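Let the shelf stay untidy

Opinion, 2020-11-21

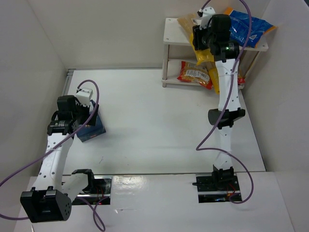
The club's two arms on the shelf task, with the right gripper at one of the bags and the left over the blue box.

The school robotics club I help with has spent this term on one job: snack bags on a small white shelf. The arms have to move them, straighten them and put them where they have been asked to go. In April the club will take the job to the Storkico schools meet, where each team gets 7 minutes at the table and the judges set the shelf themselves.

I think it is the best project the club has ever picked, and I think we are in danger of spoiling it by tidying it up.

Most school robotics still runs on blocks. The blocks are the same size, they sit on marks, and they do not change shape when something takes hold of them. A pupil can measure one block, write the numbers into a program and be fairly sure of a result. I have nothing against that as a first month's work. It teaches coordinates, joint limits and the habit of writing things down. But pupils who do only blocks for two years come away believing that a robot which repeats a movement is a robot which can do a task, and they are surprised, and sometimes upset, when it fails on anything soft.

A bag is soft. It sags over the edge of a board, it has a stiff seam at one end and nothing much in the middle, and the contents shift. Take it near the seam and it behaves one way. Take it by the middle and it behaves another. Two bags side by side can end up one on top of the other, and then there is an argument about which one should go first. Those arguments are worth more to me than a clean run. I have heard 14-year-olds discuss friction at the shelf with far more interest than they ever showed on paper.

Our pair of arms was paid for by a grant of £912 from the Srivastava fund, topped up by the school and a good deal of second-hand buying. They are plain machines with the cables on the outside. Visitors tend to remark on the purple ones, which loop all over the place, and one governor asked whether they could be hidden before the open evening. I argued against it and I still would. A cable on the outside can be followed with a finger. When a joint stops answering, the pupils trace the line back from it and look at every connector on the way. If we boxed all that in, the first fault would become a job for an adult with a screwdriver, and the club would sit and wait.

The pupils control the arms through a program they call Ilia, which they have been building since the spring. At present a pupil steers each arm by hand for the demonstrations, and Ilia keeps a record of the movements. The aim is for the arms to repeat the job from those records without a pupil steering. They have 500 demonstrations so far. Some are poor. A bag was dropped, or the person steering changed their mind halfway, or the gripper closed on air and had to go back.

Now to the disagreement. Several parents, and one colleague whose opinion I respect, would like the club to make things easier for itself before April. Their suggestions are sensible on their face. Use a single kind of bag. Fill it with foam so that it holds its shape. Put tape on the shelf to show where each one goes. Throw out the poor demonstrations and keep the handsome ones. The pupils would have a better chance of a prize, the reasoning goes, and a prize would help with next year's money.

I understand the point about money. Eltex, the local firm that lends us a bench and spare motors, likes to see a result, and so does the school. But the meet's rules let the judges place the bags as they please, so a club that has practised only with foam and tape would be in trouble in the first minute. Even if the rules were kinder, I would be against it. The untidy shelf is the subject being taught. Take it away and we are back to blocks with a printed wrapper.

On the poor demonstrations I am less sure. There is a fair case for removing the ones where the pupil was plainly not paying attention, and the club has removed a few of those. What I object to is an adult doing the sorting. The pupils should watch them back, decide what counts as poor and write the reason beside each one. When they did this for a small batch last month, they kept several drops on the grounds that the recovery afterwards was good. I would have deleted them. Having listened to their reasons, I think I would have been wrong.

There is also the question of who gets to steer. At first the same 7 pupils took every turn, mostly the ones with games consoles at home, and their movements were quick and neat. The slower pupils were encouraged, very politely, to do the paperwork. We changed that after half-term. Everybody now steers and everybody fills in the record sheet, and the demonstrations have become less even as a result. I would make that trade again. A club that meets after lessons in a state school has no business picking its drivers by who was already good.

My request to the parents is modest. Come to a session before April and stay for the whole of it, including the long stretches when very little seems to be happening. Bring a bag of crisps from your own cupboard, any make and any size, and leave it with the pupils for the shelf. If the arms cannot manage it, the club will have something to work on the following week.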